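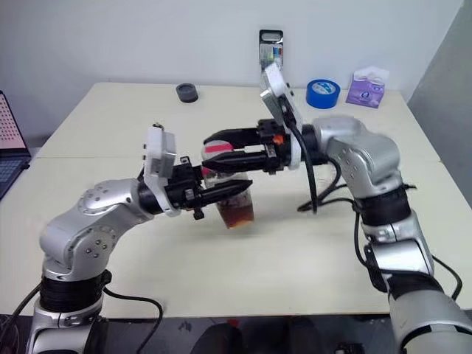

Figure 3. Two robot arms at a clear plastic cup.

Guides > Notance for Songwriters > Section 3: Entering a Song and Its Splits

Fri 8 August
By Jussara Lopes

3. Entering a Song and Its Splits

You've made your account and added your writer profile, so now comes my favorite part: getting a real song into the catalog! Pick one that's finished and that you know well. A co-write is ideal, as you'll get to try the split sheet and the invitations in one go.

Before you start, have these at hand:

The final title, plus any working titles that were ever on a demo or a session file
The legal name of every writer (stage names go in a separate field)
The publisher for each writer, if they have one
The split you all agreed on, even if it's only in a text message

3.1 Create the work

1. Open Catalog and choose New Work. Don't choose New Recording. A work is the song itself, the words and the tune. A recording is one performance of it, and you'll attach those in Section 4.

2. Type the title just as you want it to show on statements. Notance keeps your capitals and punctuation, so "Don't Go" and "Dont Go" will be saved as two different works.

3. Add working titles under Other Titles, one per line. Please don't skip this. When Gonçalo Pinheiro moved his back catalog over, the old demo names matched up a whole stack of statement lines that had been sitting in Unclaimed, and it was a great afternoon.

4. Choose the language of the lyrics. For an instrumental, pick No Lyrics.

5. Click Save Draft. The work now appears in your list with a gray dot.

Note: A draft is visible only to you. Co-writers won't see anything until you send the split sheet.

3.2 Add the writers

1. In the draft, open the Writers tab. You're already on the first line.

2. Click Add Writer and type a legal name. If the person is already on Notance, the name will pop up with their profile number. Check the number with them before you select it, especially with a common name.

3. Set each writer's role: Words, Music, or Both. The role doesn't change the share. Somebody who wrote one line of the chorus can hold half the song if that's what the room agreed.

4. Enter the shares. For an even two-person co-write, type 50 on each line. The total at the bottom turns green when everything adds up, and you can't go further until it does.

5. If a writer has a publisher, click the small arrow on their line and fill in the publisher's name and share. Leave it closed for writers who look after their own publishing.

Caution: Enter producers here only if they hold a share of the song. Points on the master belong with the recording. Mixing the two is the most common slip we see, and it's a pain to undo after everyone has signed. 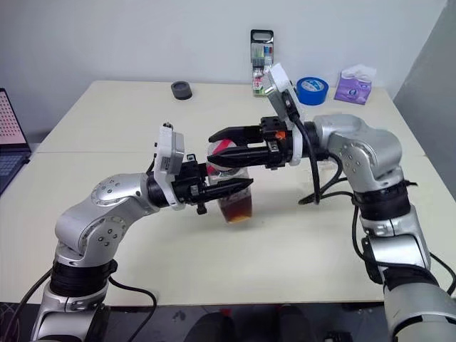

Figure 4. Clear bottle, tilted, between two grippers.

3.3 Send the split sheet

1. Click Preview Sheet and read it slowly. Names, shares, titles, all of it. Reading it out loud really does help.

2. Click Send for Approval. Each writer gets an email with a link, and nobody needs a paid account to approve.

3. Watch the dots. A yellow dot means the sheet has been opened, and a green one means it's been approved. When the last one goes green the whole work locks and you get a dated PDF – save a copy somewhere outside Notance too.

The link stays open for 7 days. After that it expires and you can send a new one from the same screen, as many times as you need.

Note: Spotted a mistake after sending? Use Recall within 24 hours. Recalling wipes any approvals already given, so drop your co-writers a quick message first.

3.4 If a writer disagrees

A writer who clicks Query can leave a comment and suggest other shares. The work then goes on hold with a red dot, and the full comment trail is kept under History.

1. Open the query and read the suggested shares next to yours.
2. Choose Accept Changes or Reply. Accepting builds a fresh sheet and sends it to everyone again.
3. If you can't settle it, leave the work on hold. Don't delete it and start over, as the trail goes with it.

Caution: Approving a sheet in Notance records what the writers agreed. It doesn't register the song with your collecting society. Export the registration file (Section 5) and send that in yourself.

Thanks to Leonor Simões for testing these steps with three songs from her new EP, and for catching a wrong button name in 3.2.

Next: Section 4, Attaching Recordings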